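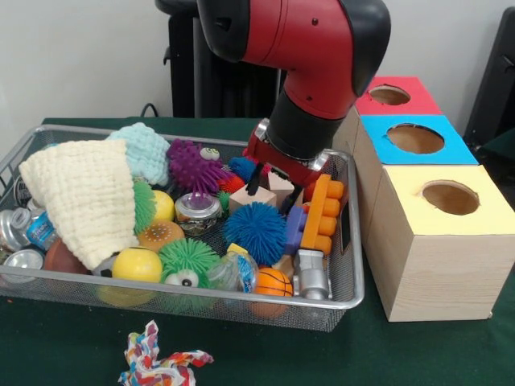
**Notes for the September talk. 25 minutes plus questions. Water on the left, clicker is the small one.**

## Start

Good afternoon. My name is Tuva Nygård and I work at Minari, in the Nallimby office. I spend most of my week teaching robot arms to do small jobs, by doing the jobs with them. I'm going to talk about how we do that, what goes wrong, and what I would do differently if I were starting again.

*(Leave the first slide up. Don't rush on.)*

Show of hands: who has moved an arm by remote control? Who has pushed one by hand? Who has only written code for one? All fine. The talk doesn't assume any of it.

The job I'll keep coming back to is sorting things out of a mixed basket of toys. Blocks, balls, cans, soft things. A person picks one item, lifts it clear, puts it where it belongs, and goes back for the next. A four-year-old can do it. It has taken us most of a year to get decent at showing it.

## Two ways of showing

**By hand.** You put the arm in a mode where it goes slack, take hold of it near the wrist and move it through the job. The joints record where they've been. It's quick to learn. Most visitors can do a passable pick on their second try.

Problems with it:

- Your own hands and arms are in the way of the camera, so the pictures you record are not the pictures the robot will get later.
- It's tiring. After an hour people start leaning on the arm, and the movements get lazy.
- Small turns of the wrist are hard. You end up using two hands and then there's nothing left to close the gripper with. We put a foot pedal in for that.

**By remote control.** You stand or sit away from the arm and move something else, and the arm follows. We've used a hand controller, and we've used a small copy of the arm that you hold and bend. The copy is better for our sort of work. You feel where the elbow is going.

Problems with that:

- You can't feel what the gripper is touching. People squeeze too hard for the first few days.
- Depth. If you watch on a screen you will stop short or go in too low.
- There's a slight delay, and people fight it. They push further, the arm catches up, and they overshoot.

We now do nearly everything by remote control and keep hand guiding for one thing, which is finding a good starting pose. Someone will ask why we don't mix the two. We tried it at the start. The trained model picked up two different styles and switched between them halfway through a reach.

*(Slide: the two columns. One minute, no more.)*

## What a demonstration is

When I say a demonstration I mean one full go at one item, from the arm being at rest to the arm being back at rest. We don't record a whole basket in one run any more. If the eighth pick is bad you don't want to throw away the seven before it.

For each one we keep the camera view, the joint positions, the gripper opening, and a short written line saying what was asked for. "Pick up the triangular block." "Take the orange basketball out." The line is written before the run, and it doesn't get changed afterwards to match what happened. I'm strict about this. If the operator was asked for the yellow ball and took the hamburger, it's a failed run and it is marked as one.

Our first full set had 867 demonstrations. After checking we kept 660 — sorry, that is an old slide. **Fix this before the day: the number thrown out was 207.** So 867 recorded, 207 thrown out.

Why they were thrown out, most common first:

1. Operator changed their mind partway through the reach.
2. Item came up with another item attached to it.
3. Gripper closed on nothing and the operator tried again without going back to the start.
4. Someone walked into view.
5. Written line was wrong or missing.

We kept the third kind for a while, on the idea that the robot would learn to recover. It learnt to close on nothing and try again. Recoveries are worth having, but record them on purpose and label them as recoveries.

## The basket

People expect the hard part to be the grasp. With a lone wooden cube on a bare table, it is, and it's soon solved. With a full basket the hard part comes before that, in choosing where to go in.

Things to say about kinds of item:

- **Wooden blocks** are the kindest. Flat sides, no give. Start new operators here.
- **Balls with soft rubbery strands.** The strands hide where the ball itself begins. A new operator closes on the strands, lifts, and loses it. Tell them to go lower than looks right.
- **Metal cans.** Standing up they're easy. Lying down against the rim, they want a turned wrist, and that's the move people put off.
- **Cloth.** Covers other things and changes shape each time. Pinch it at a raised fold if there is one. Don't scoop.
- **Clear plastic.** Hard for the camera and hard for the person watching the camera. Give these more demonstrations than you think they need.
- **Rope toys.** Go for the knot. The loose ends are a trap.

I'd like people to write one thing down, so slow down here. **Reach the same way for the same reason.** If you come in from the left when the right side is blocked, do it every time the right side is blocked. The robot is looking for a link between what it sees and what you did. If you go left because your shoulder aches, it will still look for the link.

*(Pause. Drink.)*

## Training the people

This part is usually left out of talks, so I've given it five minutes.

We had nine operators over the year. The best of them had never worked with robots. She had worked in a bakery and was used to doing the same movement four hundred times without getting fancy. The worst, for the first month, was me. I kept showing off.

What we do with a new operator at Nallimby now:

- First morning: no recording. They move the arm in empty space until they stop looking at their own hands.
- First afternoon: single blocks on the table. Still no recording.
- Second day: a basket, with me beside them. We record, and we watch every run back together.
- Third day: on their own, in sessions of 40 minutes, then a proper break.

The session length matters. We looked at thrown-out runs against time in session and they climb steeply after the 40-minute mark. We had been doing two hours. I'd blamed the controller.

Watching the runs back is dull and I still recommend it. People don't know they hover. One of our operators stopped for a moment above every single item before going down, and the robot learnt to stop there too, and then sometimes it didn't start again. He fixed the habit in an afternoon once he'd seen it.

## The Sundqvist trial

*(Cleared with them to talk about. Don't name the site manager.)*

Sundqvist run a toy library in Nellasside. Families borrow a bag of toys, bring it back, and everything has to be sorted before it's cleaned and goes out again. They wanted to know whether an arm could do the first rough sort.

We trained on our own items first and then added 195 demonstrations recorded on theirs. That's a small number. It was enough to get hard items sorted at a useful rate, and not enough for soft ones. Dolls' clothes beat us completely.

What we learnt there:

- Their tables were lower than ours. We hadn't thought to check. The first day went on packing pieces under the legs.
- Afternoon sun through the window ruined an hour of every session until we put up a blind. We should have recorded in that light as well, and later we did.
- Their staff gave better demonstrations of their own toys than we did, after two days' practice. They knew what each thing was and how it was weighted.

If I did it again I'd train their staff first and bring our own operators in only to check the runs.

Cost, as it will come up: the trial budget was 4,000 pounds, not counting the arm, which we already had. Most of it was people's time.

## What I'd do differently

- Write the labelling rules before the first recording. Ours were written after 300 runs, and those runs had to be done again.
- Fix the camera properly and mark where it goes. A knock of a few centimetres cost us a week.
- Shuffle the basket between every few runs. We were tidy people and kept putting things back where we'd found them. The model learnt the places and ignored the things.
- Throw away more, and sooner.
- Keep failed runs in a separate folder with a note. I've gone back to ours more often than to the good ones.

## If time is short

Drop the list of item kinds, keep the line about reaching the same way. Drop the cost. Keep Sundqvist.

## Likely questions

**How many demonstrations do I need?** Depends on how mixed the items are. For one kind of block, start with 50 and test. Don't record 500 before you've tested anything.

**Can one person do all of it?** Yes, and the result will be smooth and a bit narrow. Two or three people trained to the same rules is what I'd choose.

**Does it get faster than the person who showed it?** We can play the movements back faster, up to a point. Soft items start slipping well before the arm reaches its limit.

**What about simulation?** We use it to check reach and to catch collisions. We haven't had good results with cloth or the rubbery balls. Others may have.

**Can we have the data?** The first set, yes, once the labels have been checked again. Not the Sundqvist set. Take an email address.

Thank the organisers. Leave the contact slide up while people are packing away.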